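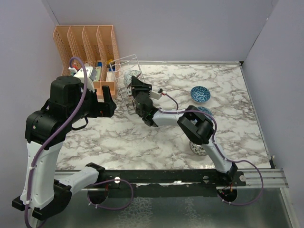 A short history of the plain gray raincoat

The author of the first full history of the Stimasik raincoat spent six years on it, most of them in a rented room over a shoe repair shop in Rirberg, where the coats were made. She is a pattern cutter by training and had never written anything longer than a set of sewing instructions.

"I wanted to know why the sleeve was cut the way it was," she said. "I thought that would be a pamphlet."

The book came out in August and runs to 200 pages, a third of them pattern drawings. It starts with the sleeve. The Stimasik coat has no shoulder seam in the usual place. The cloth runs in one piece from the collar to the cuff, with a single seam along the back of the arm. She had always read that this was done for looks. The factory notebooks say it was done to stop leaks.

"Every seam on top of the shoulder let water in, and the tape they had then came off after a winter," she said. "So they moved the seam. The fashion people noticed later and called it elegant."

The notebooks were the hard part. The Rirberg plant closed in the seventies and its papers were split up. Some went to the town library, some to Stevetti, the company that bought the name, and a good many went home with people who worked there. Stevetti let her read what it had but not copy it, so she sat in the office with a pencil.

She worked from 49 notebooks in the end. The fullest one records a single style, number 1206, from the first paper pattern to the last order. It lists every change to the pocket flap, of which there were a lot.

"Somebody really cared about that flap," she said. "I have a whole chapter on it. My editor asked if I could make it half a chapter, and I couldn't."

The coat was sold first to bus drivers and mail carriers. Students picked it up secondhand, mainly because it was cheap and had an inside pocket big enough for a paperback. By the time it turned up in magazines, the factory was already cutting back.

She doesn't think much of the idea that the students were making a statement. She talked to a number of them. "They were cold and wet. One man told me he bought it because it was hanging nearest the door." 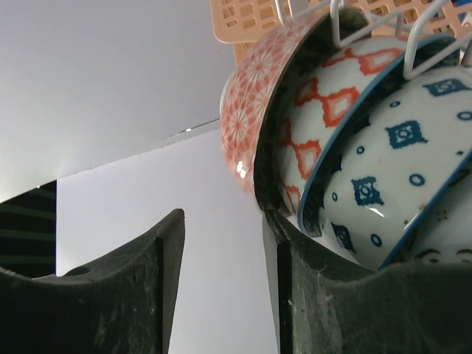

Finding the coats

She owns eleven, all bought at yard sales and estate sales. The oldest has a paper tag in the lining with the number 2783, which she takes to be a cutting-room ticket. She hasn't been able to match it to any notebook.

The cloth came from the Mäkelä mill, a tightly woven cotton that gets stiff when it rains. Later coats used a blend. She can tell the two apart by folding a cuff between her fingers, and the book explains how, though she says it takes practice and a coat you don't mind creasing.

Asked whether she wears them, she said she wears one, a size too large, with a replaced zipper. The others hang in cotton bags. She washes them by hand in cool water and dries them flat.

Her next project is on linings. She has filled two notebooks of her own so far and is looking for anyone who worked in the Rirberg lining room, or who has one of the brown-checked linings still in the coat.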